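Orero line stops at Emilgate after tape head fault

If your parcel from the Emilgate stockroom is running behind this week, I can tell you why. The Orero, our automatic case sealer, quit just after the morning break, and it quit badly. It had 3,162 cartons on the counter when the tape head jumped its guide and the arm kept right on swinging - no tape, no alarm, just cartons rolling out the far end with their flaps wide open!

The guard switch should have stopped it and didn't. Hanyu Tang hit the red button herself, and I'm happy to say not one person was hurt. The machine is now locked off until Susport, who look after it for us, can send an engineer.

So it's back to tape by hand, and yes, I've had a go (my corners are terrible).
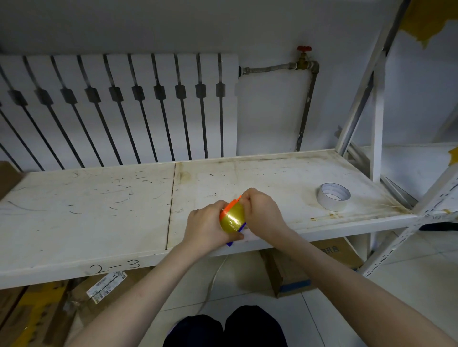 Handling a roll of tape at shelf 2-3, Emilgate.

Susport's first guess over the phone is a worn spring in the tape head, with the guard switch as a separate problem. That second part bothers me a lot more than the first. A machine that skips tape is a nuisance, but a machine that doesn't know its own door is open is something else, and I've asked for both faults to go in the report as safety items.

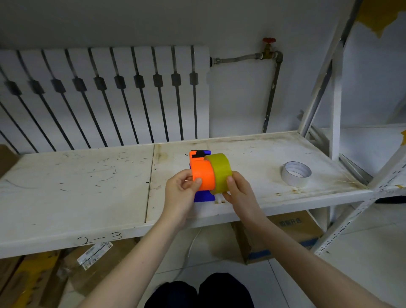

We've pulled back 100 cartons that got as far as the loading door unsealed, and they've all been checked against their packing slips. Five were short an item and have been made up again. The big Jiang order, 3,000 cartons of it, will go out in smaller batches until the line is back, so please be patient with us if yours comes in dribs and drabs.

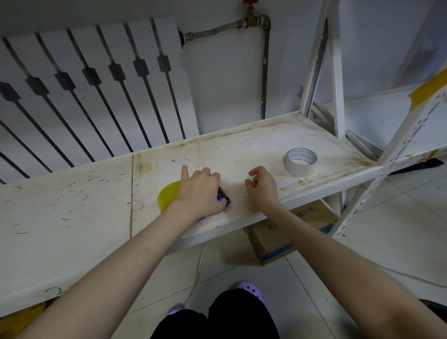
The engineer is due at 5 tomorrow afternoon. Until the lock comes off, please don't reach into the tape head to free the jammed strip, even with the power off - the spring is still under tension. Hanyu has the key, and she'll let everyone know when the Orero has passed its guard test.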